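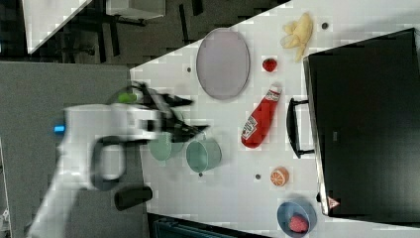
白いテーブルに楕円の大皿、バナナ、いちご、ケチャップ、青緑のカップ

わが家の「テーブルの上をすっきりさせる」コツ、まとめました!

朝ごはんのあとのテーブルって、どうしてあんなに散らかるんでしょう。お皿にカップに果物に調味料。うちは片づけ下手の家族ぞろいですが、順番を決めたらぐっとラクになったので、うれしくて書いています。

■ まずは食べものから
最初に手をつけるのは果物です。皮をむきかけたバナナはどんどん色が変わるので、食べないと決めたらすぐ輪切りにして冷凍庫へ。ラップに並べて平らに凍らせると、あとでパキッと折って使えます。牛乳200mlと一緒にミキサーにかけるだけで、とろっとろのバナナミルクのできあがり。これが本当においしい!
いちごは洗わずに、キッチンペーパーを敷いた容器へ。ヘタは下向きです。洗うのは食べる直前にしています。2月のいちごの季節は、冷蔵庫の一段がほぼこれで埋まります。

■ ケチャップは逆さまで
横に寝かせたままだと、いざというときに出てこないんですよね。冷蔵庫のドアポケットに、キャップを下にして立てておくのがおすすめ。しまう前に口のまわりを濡れたペーパーでひと拭きしておくと、あの固まった赤い輪っかができません。
残り少なくなったら、ボトルに酢を小さじ1入れてシャカシャカ。オリーブオイルと塩を足せば、ピンク色のドレッシングになります。ゆでたブロッコリーにかけてみてください。

■ 大きい皿はトレー代わり
楕円の大皿、しまう場所に困っていませんか? 私はずっと棚の奥で眠らせていたのですが、出しっぱなしにして果物置き場にしたら大活躍。食後は小さいものを全部これに載せて、一回で流しまで運びます。何往復もしていたのは何だったのか……。
洗ったあとは立てて乾かすのが早いです。水切りかごに入らないサイズなら、ふきんを二つ折りにして壁に立てかければ大丈夫。すべりやすいので、ふきんは厚手のものを。

■ カップは重ねる前にひと呼吸
同じ形のカップはつい重ねたくなりますが、濡れたまま重ねると抜けなくなることがあります。抜けなくなったら、内側のカップに氷水、外側をぬるま湯に。しばらくすると、すぽっと外れます。初めて成功したときは思わず声が出ました! ガラスのものは急な温度差で割れることがあるので、この方法は使わず、すき間に食器用洗剤を一滴たらしてゆっくり回してください。
茶渋には重曹。スポンジに少しつけてくるくるこするだけです。

■ 白いテーブルの色移り
ケチャップやいちごの汁は、とにかく早く拭くこと。こすると広がるので、外から内へ、つまむように。それでも薄く残ったら、中性洗剤を薄めた水を含ませたペーパーをのせて5分おき、水拭き、から拭きの順で仕上げます。うちはこれでたいてい落ちています。無垢材やオイル仕上げのテーブルは水気で輪じみになることがあるので、目立たないところで試してからどうぞ。

読者のNatalieさんからは「バナナの皮の内側で革靴を磨いています」というお便りをいただきました。えっ、靴! まだ試せていないので、やってみたらまた書きますね。

次回は冷蔵庫のドアポケットの並べ方です。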